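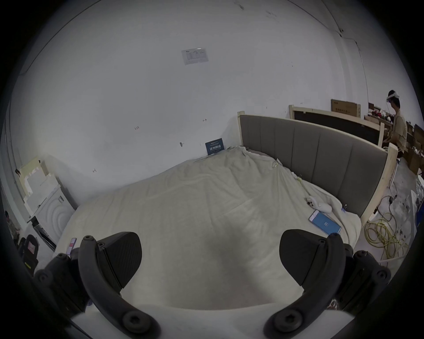 Clenero sheet in off-white on a bed with a gray channel headboard.

Clenero Flat Sheet
Sold by Murthy Bedding

Color: Off-white
Also available in: Gray, Clay, Dark Blue
Sizes: Twin, Full, Queen, King

Product details

The Clenero is our everyday cotton sheet. It is a plain percale, woven one thread over and one under, so it feels crisp and a little dry to the touch when new. It gets softer over the first few months. If you like a smooth, heavier sheet with some shine, look at the Ludura, our sateen, which comes in the same sizes.

Fiber: 100% cotton
Weave: Percale
Thread count: 210
Hem: 4 inches at the top, narrow hem on the other three sides
Finish: Prewashed, no wrinkle-resistant coating
Sold as: Single flat sheet. Fitted sheets and pillowcases are sold separately.

Percale creases. We don't treat the Clenero with resin to stop this, so expect folds and wrinkles after washing. Taking it out of the dryer while it is slightly damp and spreading it over the bed by hand gets most of them out. It can also be ironed on the cotton setting.

Sizing

The sizes shown on the label are after washing. The twin and full fit standard mattresses with enough length to tuck at the foot. If your mattress is deeper than 14 inches, or you use a topper, order one size up for a full tuck on both sides. The wide hem goes at the head of the bed.

Care

Wash before first use, on its own or with like colors. Machine wash warm. Tumble dry low or line dry. Do not use fabric softener, which leaves a film on the cotton and makes it less absorbent. Oxygen bleach is fine on the off-white. Do not use chlorine bleach on any color.

Hotels and rentals

Orders of 80 sheets or more ship by the carton from our Preltska warehouse at the trade price. For orders over 800, please allow extra time, as these are cut and hemmed to order. Sowmya Bangera handles trade accounts and can send fabric swatches in all four colors. Choose "Trade" on the contact form and include your sizes and delivery ZIP code.

Stock note, February 5, 2024: King in Clay is out of stock. Sheets from the November run have the size label sewn into the bottom corner instead of the side hem. The fabric is the same.

Returns

Unwashed sheets can be returned in the original wrap within 30 days. Sewing faults are replaced at any time, washed or not. Please send a photo of the fault and the size label.

Related items
Clenero Fitted Sheet
Clenero Pillowcase, set of two
Ludura Sateen Flat Sheet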